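Kategorie: Mitmachen / Aufrufe
0 Kommentare · 28 mal geteilt

Wer schläft hier eigentlich schlecht? Teilnehmende für eine Schlafstudie ohne Wunderversprechen gesucht

Jedes Frühjahr kommt ein neues Kissen auf den Markt, das angeblich alles kann. Es stützt, es kühlt, es »atmet«, und wer danach immer noch mit steifem Nacken aufwacht, hat es vermutlich falsch herum benutzt. Wir von der Projektgruppe Opoku haben in den letzten Jahren viele solcher Behauptungen gelesen und auffallend wenige Belege dafür gefunden. Deshalb suchen wir jetzt Menschen, die bereit sind, vier Wochen lang ein Schlaftagebuch zu führen und uns danach auch dann die Wahrheit zu sagen, wenn sie langweilig ausfällt.

Zur Erwartung vorab: Wir verkaufen nichts. Sie bekommen von uns kein Schlafcoaching, keine App und keine Punktzahl am Morgen. Ob die Studie Ihnen persönlich etwas bringt, können wir nicht sagen, und wir würden jedem misstrauen, der das vorher behauptet.

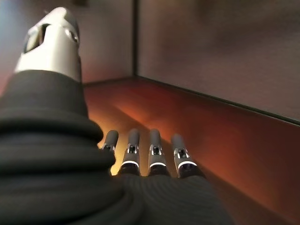
Gesucht werden 43 Erwachsene aus Beltby, Sutley und den umliegenden Gemeinden. Sie sollten mindestens 20 Jahre alt sein und in der Regel im eigenen Bett schlafen. Ob Sie gut oder schlecht schlafen, spielt für die Aufnahme keine Rolle. An den guten Schläfern sind wir sogar besonders interessiert, denn sie melden sich auf Aufrufe wie diesen fast nie, und dann steht am Ende in irgendeinem Bericht, die halbe Region liege nachts wach.

Nicht teilnehmen können Sie, wenn Sie im Schichtdienst arbeiten, ein Kind unter zwei Jahren im Haushalt haben oder zurzeit wegen einer Schlafstörung in Behandlung sind. Wer für einen Hersteller oder Händler von Bettwaren tätig ist, bitten wir ebenfalls um Verzicht. Schnarchende Partner sind kein Ausschlussgrund, sollen aber im Tagebuch vermerkt werden.

Was Sie tun müssten

Der Ablauf ist unspektakulär. Zu Beginn steht ein Gespräch in unseren Räumen in Sutley, in dem wir Ihre Gewohnheiten abfragen: Schlafposition, Zimmertemperatur, Kaffee, Abendessen, Bildschirm im Bett. Danach schlafen Sie zwei Wochen auf Ihrem eigenen Kissen und zwei Wochen auf einem, das Sie von uns erhalten. Die Reihenfolge wird ausgelost. Welche Füllung Sie bekommen, erfahren Sie erst hinterher. Dass sich manche Füllungen mit der Hand ertasten lassen, ist uns klar – ganz verblinden lässt sich so ein Versuch nicht, auch wenn das in Werbeprospekten gern anders klingt.

An 28 aufeinanderfolgenden Tagen füllen Sie morgens einen Bogen aus. Er hat eine Seite, gedruckt auf Papier. Fitnessuhren dürfen Sie weiter tragen, wir werten die Daten aber nicht aus. Was so ein Armband »Tiefschlaf« nennt, ist eine Schätzung, und wir möchten Schätzungen nicht mit Messwerten verwechseln.
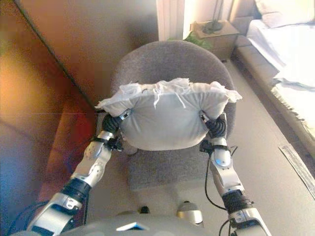 Zum Abschluss gibt es ein zweites Gespräch. Dort geht es um Ihren Eindruck, und Sie dürfen ausdrücklich sagen, dass Sie keinen Unterschied bemerkt haben. In unserer Vorstudie in Nullville fiel vielen genau dieser Satz schwer, vermutlich aus Höflichkeit. Höflichkeit hilft uns leider nicht weiter.

Aufwandsentschädigung

Für die vollständige Teilnahme zahlen wir eine Pauschale, deren Höhe im Informationsblatt steht. Wer vorher aussteigt, erhält den Anteil für die abgegebenen Bögen. Reich wird davon keiner. Das Kissen können Sie behalten oder zurückgeben, Fahrtkosten innerhalb der Region werden gegen Beleg erstattet.

Ihre Angaben werden unter einer Kennnummer gespeichert und nicht an Dritte weitergegeben. Die Ergebnisse veröffentlichen wir vollständig, auch wenn am Ende bloß herauskommt, dass alle Kissen ungefähr gleich sind. Offen gesagt rechnen einige von uns damit.

Anmeldung

Bitte melden Sie sich bis zum 31. März schriftlich oder telefonisch beim Studienbüro Sutley. Nennen Sie Ihr Alter, Ihren Wohnort und die Tageszeiten, zu denen wir Sie erreichen können. Eine Begründung, warum Sie mitmachen möchten, brauchen wir nicht. Die Auswahl erfolgt per Los, Absagen verschicken wir ebenfalls. Mit der Auswertung sind wir voraussichtlich im Juli fertig, alle Teilnehmenden erhalten sie dann per Post.

Kontakt | Impressum | Datenschutz | © Projektgruppe Opoku, Sutley | Nach oben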